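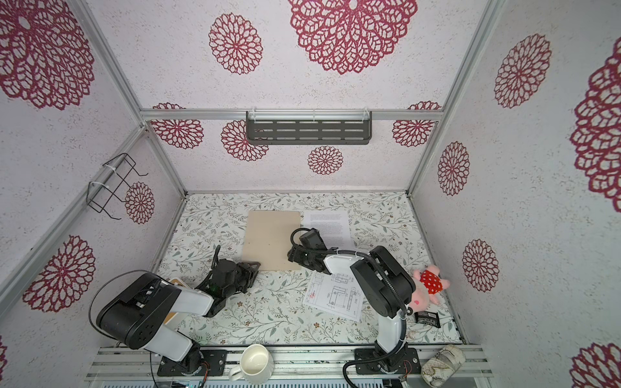

Floral tablecloths are back, and the spring home fair in Tresau has the crowds to prove it! The fair opened Wednesday morning in the old market hall, and 800 people came through the doors before lunch, plenty of them heading straight for the printed cloth.

The busiest stand belongs to Zumlow, a small fabric workshop that has spent the winter on a line of soft, pale prints – fine gray-green leaves, thin branches, tiny brown blossoms – meant for tables that get used all day long. These are cloths for homework, bills, sewing and a late supper, and they look lovely with a plain wooden board and a few papers spread out on top.

Walls are getting the same attention. Off-white paper with deep red rosettes, the kind that bring a lace doily to mind, pairs beautifully with a quiet leafy cloth. It sounds like a lot of pattern for one small corner, but the pale background keeps it calm, and the red gives you something cheerful to look at while you work. A pink plush pig in a polka-dot shirt would be right at home there (red with white dots, of course).

Zumlow brought 18 prints to Tresau, and visitors can take home a free swatch of any of them. The workshop cut 200 swatches of each for the first day, and the leaf prints were gone by three in the afternoon. More are being cut overnight.

Across the aisle, Amar is running a drop-in table where anyone can learn to hem a cloth by hand or cover a plain board with leftover wallpaper. It's a happy, noisy spot, with kids and grandparents sharing the same pair of scissors, and beginners are very welcome. All materials are supplied.

The café Cù is serving soup and plum cake at the back of the hall, on leaf-print cloths from the new line. Organizers hope to see 2,000 visitors by the time the fair closes on Saturday at five. Entry is free, and the side door on the canal has a ramp for strollers and wheelchairs.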